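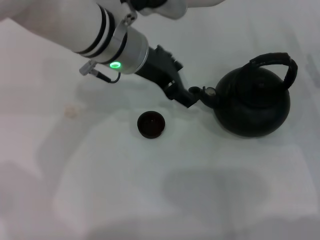 *Slide 1: arm, kettle, cup. Leave this up while people find seats.*

Morning all. Wait for the door to stop banging, then start.

I'm Sarita Vashisht, I look after equipment at Momitz, and I've got twenty minutes on how we bought a robot arm and what I'd do with the budget if I had it again. Slides will go round afterwards, so no need to scribble figures down.

(If Hiếu is in the room, wave at him. He did the spreadsheet.)

**Why tea**

We run a small tea room and a packing bench, and the pouring bench is where I ask for money. People love the kettle! You've got the gripper right up on the spout there and the little cup waiting below, and everybody wants to talk about the pouring. I want to talk about the gripper, the cable and the table, as those were three separate lines on three separate quotes and I'd only budgeted for one of them.

**The first quote**

- Stumoner and Suwannarat both quoted. Ask for hands: who here has had two quotes you couldn't compare?
- Stumoner's price was for the arm. Full stop. No gripper, no mounting, no training day.
- Suwannarat's had everything in one lump and wouldn't split it out until Lụa Trình rang them twice.
- I spent most of December trying to get both onto one page. Should have sent out my own blank form on day one and made them fill it in. I do that now, and I'll put the form up at the end.

**The bits that weren't the arm** (next slide, the table of extras)

Take this slowly, it's the bit people ask about.

- Gripper fingers. The standard pair came with the gripper, and we wanted a second pair for cups. £66 for the set, fine, except they were eleven weeks away, so the cup work started in spring and the kettle work started before it.
- Table. We'd planned on using an old bench and Shabani Rashidi leaned on it and it moved. New one, bolted down, £1,412. I had nothing in the budget for a table. I went back to Ngọc La in finance with my tail between my legs.
- Cables and clips. Look at the wrist on slide 1, that little loop of black cable under the silver collar. Small thing, but it plugs in, it's on a part number, and I want a spare in the drawer. We keep two now.
- Kettles and cups. Yes, put them in! We treat them as consumables. Enau do us a trade price on the cups if we order by the box.

Pause for questions here if they look restless. If somebody asks what the arm itself cost, say I'm happy to share it over coffee (I've promised both suppliers I won't put it on a slide).

**Support contract**

£1,862 a year, and I argued about it for ages. My case against was that we've got Hiếu. Ngọc's case for was that Hiếu goes on holiday. She won, and I've put it in as a fixed line for as long as we own the thing, next to the insurance, where it can't be nibbled at when somebody wants new chairs.

Do ask what's inside the contract, though. Ours covers the arm and the wrist. It doesn't cover the gripper, which came from a different maker, and I only spotted that on page 19.

**People's time**

- Over half of Shabani's week went on this for the first couple of months. That's a cost, and I'd left the box blank.
- Training: budget for two people going, never one. We sent Lụa on her own, then she moved to the packing side and we paid for the whole day again.
- Somebody has to wipe the table down. Sounds silly, put it in the rota anyway, tea gets everywhere.

**What I'd ask for next time**

Go back to slide 1 here and talk over it.

1. One total, with the arm, gripper, table and spares all inside it.
2. A second line for each year after, support plus fingers plus crockery.
3. A bit held back that nobody's allowed to name in advance. Finance hate this one. Ask anyway.
4. A visit to somebody who's had the same arm for a year or more, before signing. We went after signing, on a Sunday of all days, and came home with a page of things we'd have changed.

If I'm running short, skip the leasing slide. We looked at it, the monthly figure was lovely, the return conditions weren't, and Hiếu can explain it better than me at the break.

Form goes up now. Leave it up for questions.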